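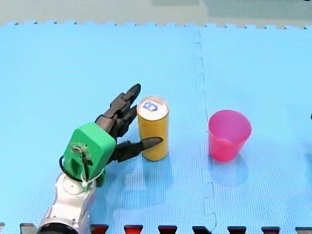 Foam floor tiles are sold by the pack and bought mostly on color. Anselmo Villca thinks that is the wrong place to start. He spent 16 years cutting and laying interlocking foam for gyms, nurseries and workrooms before joining Villaseñor, a small flooring supplier, where he now handles returns and complaints. We spoke on a Saturday morning in the back of the shop, with offcuts spread over the counter.

The first topic was the seam. Most complaints that reach him concern the joint between two tiles and very few concern the foam itself.

"People press the teeth together with the heel of the hand and walk away," Villca said. "The top face looks closed. Underneath, one tooth in every few is riding on its neighbor. You find out when you set something narrow on it."

By something narrow he means a drinking cup or a tall can, the two objects he considers the fair test of a mat used as a work surface. A can has a small base for its height. On a flat tile it stands. Across a raised joint it leans, and a light plastic cup will rock at the slightest push. He recommends keeping such items fully on one tile or the other and leaving the seam clear.

He closes a joint from one end. The first teeth are seated by hand, the rest with a rubber roller, working along the line without skipping ahead. Starting at both ends traps the slack in the middle, where it shows up as a ridge.

"If you have a ridge, open the whole seam and do it again. Pushing down on the ridge moves it six inches. It does not remove it." 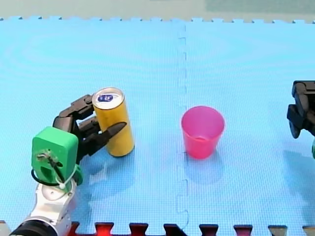

Light blue tiles joined along a zig-zag seam, with the toothed border left open at the top.

On the open border, Villca is less strict than the catalogs. Many packs include straight edging strips that fill the teeth and give a clean line. He fits them where people walk. On a mat used only for handling objects, he leaves them off, as the strips add one more joint that can lift.

Surface texture took up the next part of the conversation. Fine grid patterns hide scuffs and give a cup or can some grip. They also hold dust between the raised squares. He cleans them with a damp cloth and plain dish soap, wiping in both directions of the grid, and lets the tile dry flat. He advises against scrubbing pads, which polish the high points and leave patches that catch the light differently.

Color does matter to him in one respect. Pale blue is his usual suggestion for sorting or handling work.

"Yellow, pink and green all stand out on it. Put a yellow can on a tan mat and you lose the outline. On blue you see where the base ends."

I asked about mixing tiles from separate orders. He does not advise it. Tooth spacing varies between production runs, and a mismatch too small to see on one tooth becomes a gap by the end of a long side. He keeps a sample tile from each delivery at Villaseñor, marked with the month it came in. The one on the counter was from November. When a customer brings in a tile that will not join, he tries it against the samples before anything else.

His last point concerned storage. Tiles should lie flat, textured faces together, with no more than 6 in a stack. Stood on edge against a wall, they take a bend that can need several days under weight to come out.

"Some never do," he said, and put a curled offcut in the bin.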